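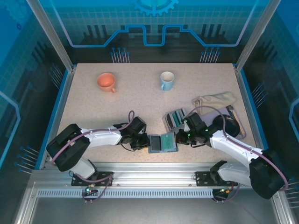

Otetti Room Air Monitor, Badawi Edition

We stock three air monitors at our Dusville counter and this is the only one we get asked about every week. Most buyers want it for the same purpose: to find out if a waiting room, classroom or clinic hallway is stuffy enough to help a virus get around. It can help with that, up to a point.

What it measures

Carbon dioxide, temperature and humidity. It does not detect viruses, whatever the sleeve on the carton hints at. Carbon dioxide stands in for shared breath. A high reading means people are breathing each other's air. A low reading means the room is well aired, or that everyone went to lunch.

The maker claims accuracy within 40 parts per million. We ran two units side by side in our back office and one read 1110 while the other read some 30 higher. Fine for deciding when to open a window. We would not want to argue with a landlord over it.

What we doubt

The "infection risk score" on the display. It is worked out from the carbon dioxide reading and nothing else, so it has no idea if anyone is masked, sick or vaccinated, or if a filter is running in the corner. A good HEPA unit can clean the air a great deal and the score will not budge. Turn it off in the settings – hold the side button until the number blinks.

The word "hospital-grade" also appears in the leaflet. We asked what grade that was and are still waiting.

Setup

Keep it at desk height, away from windows, vents and faces.
Leave it outdoors for a few minutes before first use so it can reset its baseline.
Repeat the reset every March, or after a hard drop.

In the box

Monitor, charging cable, wall bracket, leaflet. Screws are not included.

Stock number 1779. Returns go to our Jurkdale warehouse, unopened or faulty only.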